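Keep the Straw Mat

By Zulkifli Nugroho
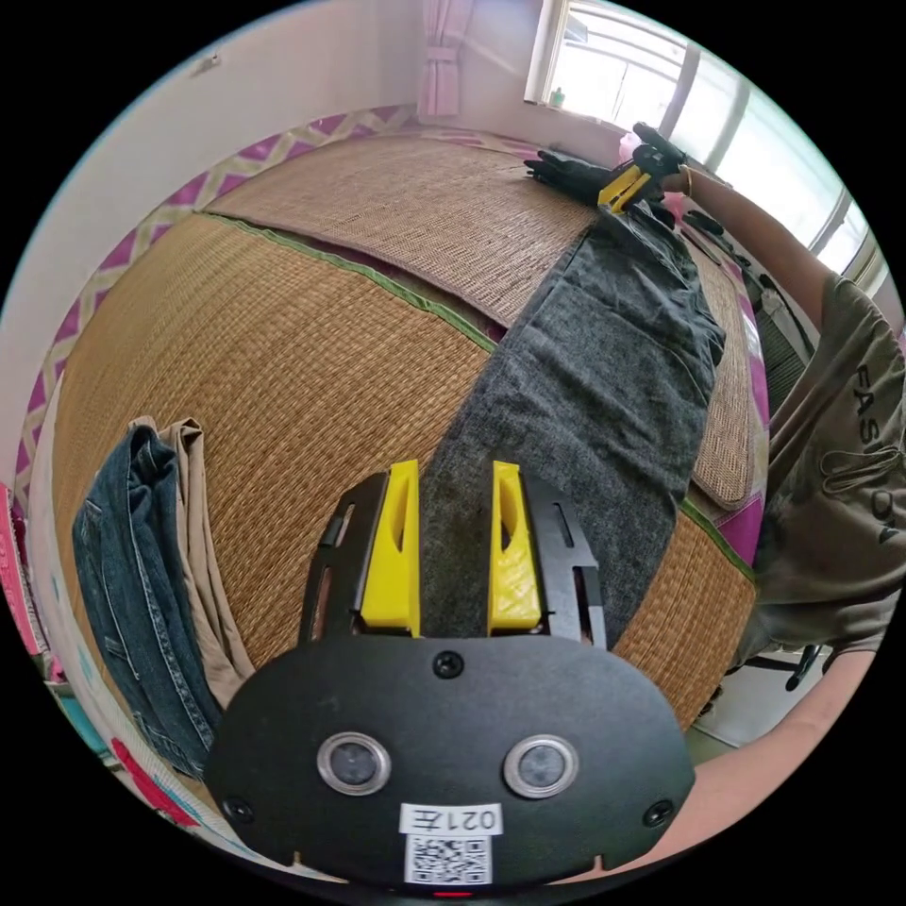
A woven straw mat on a bed.

Every June the shops in Palmont fill with cooling mattress covers, and every June I am asked why I still sleep on straw. My neighbour paid 426 dollars for her cover. My mat cost 21, and I have had it for eight summers.

I do not say that old things are always better. The straw marks your cheek, and it needs airing in the sun. But I think we buy too quickly what our grandparents had already solved – and then we buy it again when the zip breaks. A mat can be mended with thread. I would like to see more of them in our colourful shop windows.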